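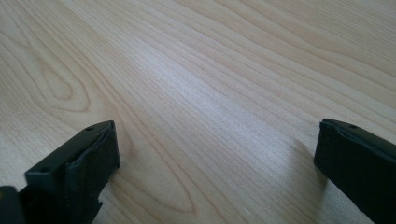 # Vumileck hand gripper: build notes and first data

Vumileck is a hand-held gripper with a camera on it. A person holds it, closes the fingers on an object and moves it, and the recording is later used to train a small arm. I built it in the shared workshop at Rukelgate, on evenings and Sundays in July. This repository contains the part files, the recording script and the first set of episodes.

English is my third language. If a sentence is not clear, please open an issue and I will correct it.

## What is in the repository

- `parts/` – files for the fingers, the brackets and the handle
- `record/` – the script which starts and stops an episode
- `episodes/` – an index only; the videos are too large and are stored separately
- `notes/` – my measurements and the mistakes I made

## The fingers

Both fingers are black, with a raised rim along the upper edge and a dark pad on the inner face. The round holes on top are for screws. I use only one screw for each finger, because the second one made the finger bend a little when I tightened it. You may use both if your print is more stiff than mine.

The pads are the third version. The first was too slippery for cups. The second was good but it came off after one evening. Please clean the inner face with alcohol before you glue a pad, and leave it overnight under a weight.

The linkage between trigger and fingers comes from an older Wanyama handle that I had at home. If you have no such handle, the drawing in `parts/linkage` has the same distances between the holes.

## Data

| Item | Value |
|---|---|
| Episodes recorded | 466 |
| Episodes removed | 3 |
| Frames kept for the finger-opening test | 3632 |
| Planned episodes for the next set | 200 |

The three removed episodes had a loose camera mount, and the fingers slowly moved down in the view. I kept them in a separate folder. If somebody wants to study this problem, I can send them.

All episodes begin with the fingers open over a bare tabletop. This start position is used to check the calibration, so please do not cut it when you prepare the files.

## Known problems

**Table reflection.** The tabletop is light wood with a strong grain, and the ceiling light makes a pale area in the middle of it. The tracking loses points there. A matte cloth helps, but then thin objects are difficult to pick up. I have not decided which is better.

**Shadows.** The fingers make a soft shadow on the table. My first segmentation model marked this shadow as part of the right finger. The present model does it less often.

**Opening width.** The value in the log is computed from the picture. There is no sensor in the handle. When the fingers are almost closed, the value jumps. Do not trust it below the limit written in `notes/width.md`.

## How to record

1. Charge the battery completely.
2. Start `record/start.py` and wait for the second beep.
3. Hold the fingers open above the table.
4. Do the task in one movement, without talking to the people next to you (the sound is also recorded).
5. Press the side button to stop.

## Thanks

Yvonne Cheetham lent me her Ornix board for the first two weeks and found the mistake in my clock synchronization. The mistakes which are still inside are mine.

## Changes

- 9th August: new pads, index file repaired, wrong screw length in the parts list corrected
- July: first upload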